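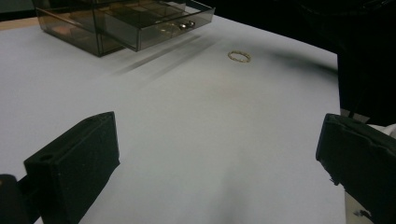 Organizer on the white tabletop, one drawer partway out.

Sector Screening Notebook, December
Entry: revision ranking, building products and cabinetry
Prepared by L. Antoniadis. Reviewed in part by C. Valentini.

Purpose

The previous entry left open whether the estimate-revision ranking used for the heavy materials group can be applied without change to the smaller building products names. The present entry records the rerun of the screen, the treatment of two issuers with irregular reporting, and the points still to be settled before the ranking is released to the portfolio side.

Universe

The starting list holds 59 issuers with a primary or secondary listing in Toronto. Grakwood remains in the list. It was proposed for removal on the grounds that its revenue is now chiefly distribution, but the classification note has not been amended and the desk has no authority to anticipate the amendment. Fornero is carried under cabinetry and millwork. Sesusent is carried under insulation, with its coatings division left inside the parent figures as no separate disclosure is available.

Method

Consensus earnings estimates were taken at the close of each month over a 12-month window. A revision was counted only where the contributing analyst had published a prior figure for the same fiscal year. Initiations were excluded. The former practice of treating an initiation as a positive revision when it fell above the mean has been discontinued, and all earlier months were recomputed on the same footing.

Issuers followed by a single analyst receive no rank. They are shown at the foot of the output in alphabetical order. Valentini has asked that they be shown in grey so that a reader does not take the order as a ranking. Done in the working copy, not yet in the template.

Estimates in U.S. dollars were converted at the month-end rate applying to the date of publication. The first run used the current rate throughout, which produced false upward revisions across the exporters whenever the Canadian dollar weakened. The affected output has been struck from the shared folder. Anyone holding a printed copy should discard it.

Observations

Grakwood moved from the middle of the list to rank 9. The movement is attributable to two analysts raising next-year figures following the dealer inventory update. No change in the current-year consensus was recorded. Under the old weighting, which favoured the current year, the issuer would not have moved at all. Whether that is a defect of the old weighting or of the new one is a matter for the methodology discussion and is left without comment here.

Fornero fell. The decline follows the restated comparative for its flooring segment, and the drop in estimates is in part mechanical. Antoniadis is of the view that restatements should be flagged by hand and the rank left untouched. Valentini would suspend the rank for one quarter. Both positions are noted. For the present run the rank stands, with a flag.

Sesusent was unchanged. Its thin coverage makes the absence of movement of limited value.

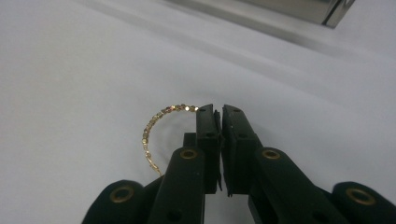
Chain on the white surface, faceted links, gold-coloured.

Liquidity check

The minimum daily volume for inclusion in the published list was held at 2,000 shares, median basis. The average basis was tested and rejected, as block trades in the smaller names carried several of them over the line on the strength of one session. Issuers failing the test are retained in the working file for continuity.

Comparison with the Lumbantobing series

The Lumbantobing series, maintained by the desk since before the current data supplier was engaged, was used as the control. Agreement in the upper part of the list is satisfactory. Agreement in the lower part is poor, and the cause appears to be the handling of fiscal year-ends that do not fall in December. The control rolls every issuer forward in January. The new screen rolls each issuer on its own reporting date. A reconciliation limited to calendar-year issuers should be run before any further comparison is attempted.

Outstanding

Template for unranked issuers to be updated (Antoniadis).
Calendar-year reconciliation against the control (Valentini).
Written decision on restatements, required before the Fornero flag can be cleared.
Confirmation of the Grakwood classification from the index group.
Exchange rate table to be locked against editing. The present file can be overwritten by any user with access to the folder.

No release to the portfolio side until the reconciliation has been initialled by both parties.

L.A.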